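Fistetti Clean Home Powder: Your Questions, Our Doubts

Does it replace every other cleaner in the house?
The label says so. We doubt it. In our hands it did fine on sinks and tile, and it left a haze on glass that took a second wipe to get off.

What does "up to 800 uses" mean?
Not much. We got 219 scoops out of one tub, filling the scoop level as directed. To reach 800 you would need to use a pinch at a time, and a pinch did nothing to our stove top.

Is it safe on woven things, like wicker?
The maker says "most natural fibers" and doesn't list which. Ask before you try it. We stick to a soft brush and a barely damp cloth.

Is the Cundham version the same stuff?
The ingredient lists match, in the same order. The Cundham tub costs less. Draw your own conclusions.

My neighbor swears it got rid of a wine stain. Is she wrong?
Maybe not. Cold water gets out plenty of fresh wine too, and she didn't try that first.

Can I get my money back?
In theory. You need the receipt and the lid, and the form asks for a batch code that was smudged on both of our tubs.

Do you get paid for any of this?
No. We buy what we test at the store in Parkville, at full price.

Last updated February 16, 2025
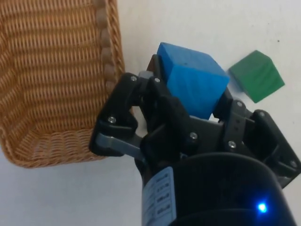
Parkville Shoppers' Club, Household Products Group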